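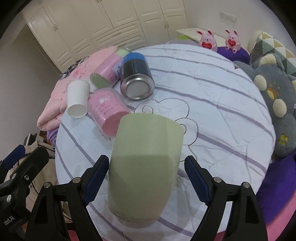

# How Does a Robot Learn to Pick Up a Cup?

Picking up a cup is easy for you. You have done it so many times that you don't think about it. A robot has to be taught, and the teaching takes a lot of work.

On the second Saturday of every month, the Vistis robot workshop in Kistdale opens its doors to visitors. A visit lasts 40 minutes. This page explains what you will see there and what the words mean.

## The gripper

A gripper is the part of a robot that holds things. It does the job of a hand, but it is much simpler. Your hand has four fingers and a thumb. The gripper at the demonstration has two black fingers, also called jaws. They open to make room for an object and close to hold it.

Each finger has a dark blue pad on the inside. The pads are the parts that touch the object, and they have a rough pattern on them. Look at the bottom of your sneakers. The pattern there helps your shoes grip the floor, and the pattern on a gripper pad does a similar job.

The fingers are joined to the rest of the gripper by small bars and round silver pins. A pin lets one bar turn against another, like the pin in the middle of a pair of scissors.

## Who is holding it?

Many visitors ask where the robot is. For the first part of the demonstration, there isn't one. A person holds the gripper and does the job by hand.

A camera rides along on the gripper and records everything in front of it. It sees the fingers, the cup and whatever else is nearby. Later, a computer studies the recordings. It looks for the link between what the camera saw and how the gripper moved. This is called **learning from demonstration**. "Demonstration" means showing someone how to do something.

You have learned this way too. If somebody showed you how to tie your shoes, you watched their hands and then tried to copy them.

## One pickup, step by step

The green cup is a good thing to start with. It is wide at the top and narrower lower down. Here is how a pickup goes:

1. Open the fingers wider than the cup.
2. Move the gripper until there is one finger on each side.
3. Close the fingers until both pads press on the cup.
4. Lift.
5. Put the cup down and open the fingers again.

Step 2 is harder than it sounds. If one finger is much closer than the other, it can bump the cup and push it over. Step 3 has to be done with care as well. Too little squeeze and the cup slips. Too much squeeze can crush something soft.

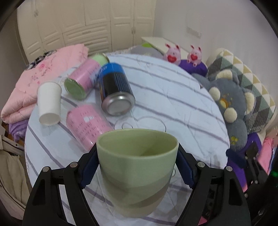
Each time a person goes through the steps and the camera records them, it counts as one try. The team at Vistis has recorded 2,897 tries with cups and cans. A good morning's work adds 100 more.

## Why so many?

A computer that has seen only one try knows only one cup in one spot. Move the cup a little to the left and it may not know what to do.

So the people change things between tries. They turn the cup. They move it. They use different objects, such as a paper cup or a metal can. A can lying on its side is a different problem from a cup standing up, because it can roll.

The things around the object matter too. Real homes have blankets, pillows and stuffed animals in them. Striped or flowered cloth can make it harder for a computer to tell where an object ends and the cloth begins. A robot that has seen only bare tables would have trouble in most kids' bedrooms.

## Meet Han

The second part of the visit is in the next room, where you can meet Han. Han is a robot arm that is bolted to a bench. It has the same kind of gripper at the end, and it uses what the computer learned from the recordings.

Han gets 10 turns at picking up a cup. Some work and some don't. When Han misses, the people running the session write down what happened and set up the cup again. Please stay behind the yellow line while Han is moving.

## Try it at home

You need two wooden spoons, a plastic cup and a partner.

- Hold one spoon in each hand. These are your gripper fingers.
- Pick up the cup using only the spoons and put it down in a new place.
- Wrap a rubber band around the end of each spoon and try again. Is it easier?
- Lay the cup on its side. What do you have to change?
- Close your eyes and let your partner tell you where to move. Now your partner is the camera.

## Words to know

**Gripper:** the part of a robot that holds things.

**Jaw:** one side of a gripper.

**Pad:** the piece inside a jaw that touches the object.

**Demonstration:** showing how a job is done.

## Before you visit

The first group goes in at 10 in the morning. Children need to come with an adult. The Tasteo snack counter is by the front door, and food and drinks have to stay there.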